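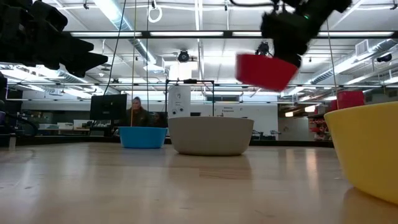 When does a robot workcell need a fresh risk assessment?
Whenever the task, the tooling, the layout or the people nearby change. A new gripper finger counts, and so does a new desk within reach!

Handout 2, Guthrie module (Ilango Marar)

I love this topic, so bear with me. Good practice for pick-and-place on a shared floor starts on paper: write down the reach of every arm, the top speed, and what happens to the load if power drops. Then walk the floor and check it.

Stacking deserves its own line in your sheet, as contact between two parts is planned and the force limit has to allow for it (and for nothing more).

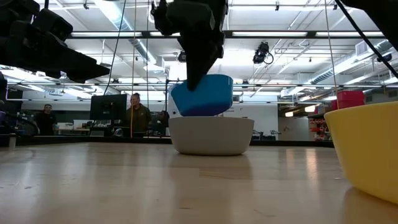 Fig. 2. Blue bowl tilted against the rim of a gray-beige bowl, gripper above.

For 1st March: read section 11 of the Brarwood notes and bring a draft sheet for one stacking task.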